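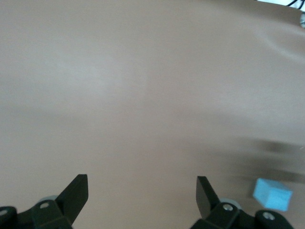

Rakoscombe Community Help | Workroom and Furniture Care

Diagonal ridge in table cover, upper right, will not lie down

Posted by Somtochukwu Briggs, 18 June 2024
Topic: Table covers, mats, work surfaces

I have a matte beige-tan cover on a work table and there is a faint diagonal ridge in it toward the upper right. Past the ridge, going to the top right corner, the surface rises in a gentle bulge. It is easy to miss if you look straight down at it. I notice it when writing on a single sheet of paper or when a ruler rocks.

What I know about the cover: it came as a cut piece from a Gromar roll, 914 mm wide, 2 mm thick. The label is gone, so I can't tell you what it is made of. It bends without cracking. It has no pattern and no printed grid. It is loose on the table, no adhesive. It was stored folded over a rail from December until I put it down, which I assume is where the line comes from, but I would like to confirm that before I start heating things.

What I have tried:

Books on the ridge overnight. Slightly flatter in the morning, same as before by the end of the day.

Turning the cover a half turn. I forgot to note whether the bulge moved with it, which I realize would have been useful.

Pushing the bulge out toward the edge by hand. It comes back.

Second item, possibly separate. The ceiling light makes a broad pale patch on the surface, upper center going to the left. The color washes out almost to a pinkish gray there, and the lower part and the right side look darker by comparison. I sort small tan and gray parts on this table and the patch is where I lose them. Is this wear, a residue, or only light? The cover was sold as matte and it does look matte everywhere else.

I would prefer not to glue the cover down. The table is shared and the cover has to come up for cleaning.

Reply from dkl_bench
Marked as most helpful

Two separate problems. Take the ridge first.

A diagonal ridge with a rise on one side of it has three usual causes: set in the material from storage, something under the cover, or the cover being slightly too large for whatever is holding it at the edges. The treatment is different for each, so find out which one you have.

Mark the ridge with two small pieces of masking tape, one at each end. Put another piece on the table itself, on the rim or the leg, so you know which corner was which. Lift the cover off completely. Wipe the table and the underside of the cover with a dry cloth, then run your palm over the bare table along the line where the ridge was. Grit, a raised screw, a swollen seam or an old strip of tape will all telegraph through 2 mm of flexible sheet. Lay a straightedge across the corner in both directions and look for daylight under it.

Now put the cover back turned a half turn. If the ridge went with the tape on the cover, it is set in the material. If it stayed at the same corner of the table, the table is the problem and no amount of weight on the cover will fix it. If it disappeared and a new one formed somewhere else, the cover is being squeezed. Check for a lip, a wall, a clamp or a bracket along the edges and give the cover a few millimeters of clearance all around.

If it is set in the material:

1. Roll the cover against the bend. The high side of the ridge goes to the outside of the roll, so the roll pulls it the opposite way. Use a wide cardboard tube as a core. A tight roll will put in new curl.
2. Tie it with something soft and flat. Cord leaves its own marks.
3. Leave it 10 hours in a warm room. Normal room warmth is enough for most soft sheet. Do not put it in a car in the sun. I have done this and the edge went wavy, and wavy edges are worse than a ridge.
4. Unroll it on the table, work from the center outward with a dry cloth so that you don't trap air, and put a flat board over the whole corner. The load has to be spread. Books put a hard edge in the middle of the area you are trying to flatten, and the material between the books gets nothing.
5. Leave the board on for 5 days. I know this is a shared table. If it can't be out of use that long, do it on the floor.

The overnight result you got is consistent with storage set. Soft sheet recovers partway under load and then creeps back if the load was too short. That is an indication only. Do the half turn test.

On heat: since you don't know the material, I would leave the iron and the heat gun alone. Some of these covers relax nicely at low heat, some go shiny, and some shrink in one direction. You would find out which by ruining it.

On the pale patch, see whether it moves. Stand at one end of the table, note where the patch is, then walk to the other end. A reflection shifts as you walk. Wear or residue stays put. Matte finish scatters light but it does not remove it, so a ceiling fixture at the wrong angle will still give a wide soft patch with washed-out color. Matte only means the patch has no sharp edges.

If it moves, change the light. Turn the fixture, move the table, or switch off the ceiling light over the table and use a lamp from the side, low enough that it does not reflect toward your chair. For parts sorting a low side lamp has the additional benefit that small items cast shadows.

If it stays, wipe a test area the size of your hand with water and a drop of dish soap, rinse with a clean damp cloth, dry, and compare. Furniture polish is a frequent culprit on shared tables. Somebody sprays the whole room and the cover gets a film.

Reply from Plosum_Annex_Keyholder

Just flip it over. Ours had a line like that and the other side was fine.

Also you can get a darker one. We have dark green and the small stuff shows up better on it.

Comment on this reply, from dkl_bench

Flipping works only if both faces are usable. Many covers have a textured or foam back, which will be terrible to write on. It also puts the ridge underneath as a valley, so a ruler will still rock, now over a gap. Worth trying as it costs nothing.

Reply from margin_of_felt

Agree with the long reply except for the tube. For a diagonal ridge, rolling parallel to the short edge only partly opposes the bend. Roll from the corner so that the axis of the roll runs along the ridge. It makes an awkward package with pointed ends and you need a longer tube, but all of the counter-bend goes where you want it. I keep a Kongkaew fabric tube for this. Any tube sold for curtain material is long enough.

A few things on refitting:

Let the cover sit flat and unloaded for a while before you judge it. Straight off the roll it will lift at the ends and you will think you made it worse.

Trim nothing until it has settled. If you cut it to fit with the bulge in it, it will be oversize once the bulge is gone.

If you want it held without glue, use small squares of removable double-sided tape at the corners only, with the top right done last. Taping that corner first is how you lock a bulge in.

For storage, next time it comes off the table for more than an afternoon, roll it loosely with the work face outward and stand the tube up. A fold over a rail puts the entire weight of the sheet on one line. A fold that isn't square to the edges gives you a diagonal, and a rail fold is seldom square.

For the glare, a sheet of white card propped between lamp and table will tell you in a minute which fixture is responsible. Shade one at a time and watch the patch.

Follow-up from Somtochukwu Briggs

Did the half turn properly with tape on both cover and table. The ridge went with the cover. Straightedge on the bare table shows nothing at that corner. So it is storage set.

The pale patch moves when I walk. It is the ceiling light. I can't turn the fixture but I can get a side lamp.

The back of the cover is rougher than the front, so flipping is out. I am going to roll it from the corner as suggested and find a board large enough for the second stage. Does the board need to be heavy, or is flat enough?

Comment on this follow-up, from dkl_bench

Flat matters more. Take a stiff board, put it on the corner with overhang past the edge of the cover, then spread the weight on top of the board. If the board flexes when you pick it up by one end, use two layers. Put a clean cotton sheet between board and cover so that you don't press dust into the work face.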